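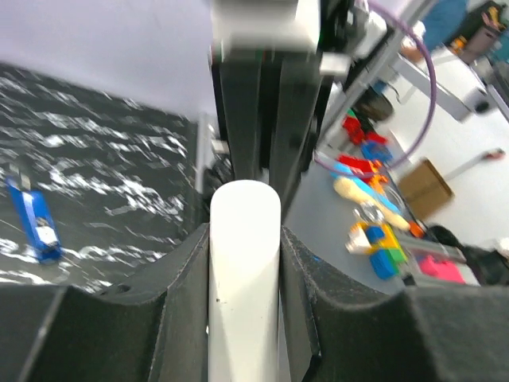
Setting Up the Ekorell Gripper Kit for Pick-and-Place

I've had the Ekorell two-finger kit on my bench since December, and enough people have written to me about it that I figured I'd put the whole setup in one place. It's a bolt-on gripper with a little camera at the wrist, sold as a kit by Flotusum, and it comes with a manual that covers the screws beautifully and then sort of wanders off when you get to the part where you pick things up. So that's the part I'll spend the most time on!

Quick bit of background. I bought mine with my own money. Flotusum later sent me a spare set of fingers after I complained about a bad screw (more on that below), and that's all I've ever had from them.

What you need

The kit, an arm with a standard flange, a hex key set that you like better than the one in the box, masking tape, and a heap of stuff to grab. For the heap I raid the toy bin. Toy blocks, interlocking bricks, a banana-like wooden thing, a small clear cup, whatever is lying there. You want a mix of shapes, and you want things you won't cry over if they get dropped. Mine get dropped a lot.

Step 1. Mount the body

Take the arm's power off first. Line up the body with the flange, get all the screws started by hand, and only then tighten them, going across and back like you would with a car wheel. I tightened mine one at a time the first go and the body sat crooked by a hair. You'd never spot it by looking, but the gripper came down on everything at a tiny slant and I blamed the software for two evenings.

Step 2. Fit the fingers

The fingers are black, with a scooped inner side, and they go on as a left and a right. They will go on backwards if you push. Don't push. The scoops should face each other.

The screws here are soft. I rounded one out on day one, which is how I ended up emailing support and getting those spares. Waqas Rizvi answered me the same afternoon and was very nice about it, considering my email was mostly in capital letters. Snug is plenty.

The finish picks up scuffs and dust pretty fast, too. It doesn't seem to matter for grip, but I wipe them down with a damp cloth before a long session and let them dry.

Step 3. Sort out the cable before you do anything else

I mean it. The cable needs enough slack for the wrist to turn all the way both directions, and once you've given it that much slack it will want to swing out in a big loop. Mine is purple and it gets into a lot of my camera shots. I've tried clips, velcro, and a spring thing that Flynn Ellery swears by, and I keep coming back to one loose velcro tie halfway up the arm.

Turn the wrist by hand to each end of its travel with the power still off and watch the cable the whole way. If it goes tight anywhere, fix it now.

Step 4. Home the gripper

Power up, open the Ekorell app, and hit Home with nothing between the fingers. They'll open wide, close until they touch, and open again. If you hear a click when they close, run it again. If it clicks the third time too, go back and check Step 2.

The app asks for a finger type here. Pick the curved ones. It defaults to flat, and I have no idea why, given that flat ones don't come in the box.

Step 5. Set the grip force

Force is a slider from 0 to 1000, with no units, which drove me a little crazy. Start low. I start everything at 200 and go up in small bumps until the object stays put when I tug on it, then add one more bump. For a light plastic cup I barely go past the starting point. Solid wooden pieces can take a lot more.

Write your numbers on masking tape and stick it to the bench. You will not remember them.

Step 6. Your first grab: something round and upright

Start with a cylinder. Those scooped fingers are really made for it, and a smooth white cylinder with a rounded top is what I use to check the setup whenever I've changed anything. Clamp it standing up, low enough between the fingers that the rounded end pokes out clear of them.

Drive the open gripper to it slowly, stop, and look at the camera view before you close. The object should be centered between the two fingers. If it's off to one side, one finger will touch first and shove it over. Nudge, check, close. Then move the arm around at half speed and see if it shifts.

Once that's solid, bump the speed up. You'll notice the background smearing in the camera view when the wrist swings. That's fine for watching along, but if you want the app to find objects by itself, let the arm settle first. I put a half second pause in front of every look and my misses dropped a lot.

Step 7. Move on to the awkward stuff

Blocks are next, and they're easy as long as the fingers meet the flat sides. Stacked bricks are harder because you can grab the top one and have the whole stack come along for the ride (kind of fun the first time, less fun the tenth). Long curved pieces want to be picked up near the middle.

Clear things are the worst. The app's auto-find loses my little cup more often than it sees it, so for that I type in the position by hand.

Bushra Hashmi runs hers over a plain cloth and says auto-find likes it better. I've got a dark speckled pattern on part of my work area and haven't bothered to change it, so take her word over mine.

Is it worth buying?

For me, yes. The Grusa kit that Ka-ming Hsueh lent me closes faster and has a much better app, but its fingers are flat and it was hopeless with anything round. If you mostly move boxes, get that one. If your stuff is all different shapes, I'd go with the Ekorell and put up with the soft screws. I've gone through nearly 4 months with the same pair of fingers on and the spares are still in their bag.

The one thing I'd ask Flotusum to change is the camera bracket. It needs a second screw. Mine creeps a little, and I re-check it every time I home.

Updated 2019-03-07 with the grip force section.

Related posts
Grusa flat-finger kit: a week on my bench
Wrist cameras and why your pictures smear
Preben Blöndal's velcro cable trick
Siliña bench clamps, reviewed
13 things to practice grabbing
Homing errors in the Ekorell app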